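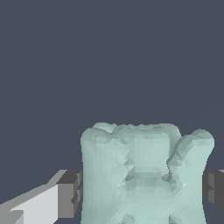 Association des jardins partagés de Povham
Compte rendu de la réunion de décembre

Ouverture à 18 h 30, salle du rez-de-chaussée. Le compte rendu précédent est adopté sans modification.

1. Eau
Le relevé du compteur de la parcelle nord donne 357 m3 pour l'année, contre 651 m3 l'année précédente. La baisse vient surtout de la réparation de la conduite côté rue Aravena. Le robinet du fond goutte toujours. Coupure générale maintenue jusqu'en mars.

2. Clôture
Deux devis reçus. Celui de Skakberg comprend la dépose de l'ancien grillage, celui de Rarolholm non. Le devis Skakberg est retenu par 11 voix contre 3. Il est demandé que le portillon ouvre vers l'intérieur - le modèle actuel gêne les vélos. Travaux en février si le sol le permet.

3. Budget
Le solde permet d'engager 2 000 euros sur la clôture. Le reste sera demandé à la mairie, dossier à déposer avant fin janvier. La cotisation ne change pas.

4. Compost
Les bacs 1 et 3 sont pleins. Rappel : pas d'agrumes ni de restes cuits. Le broyat livré en novembre est à la disposition de tous, merci de remettre la bâche après usage.

5. Parcelles
2 parcelles se libèrent au printemps. Elles seront proposées dans l'ordre de la liste d'attente. Une demande d'échange entre voisins est acceptée.

6. Questions diverses
La bourse aux graines est fixée en mars, date à préciser. La clé du cabanon n'a pas été retrouvée - un double sera fait.

Séance levée à 20 h 10.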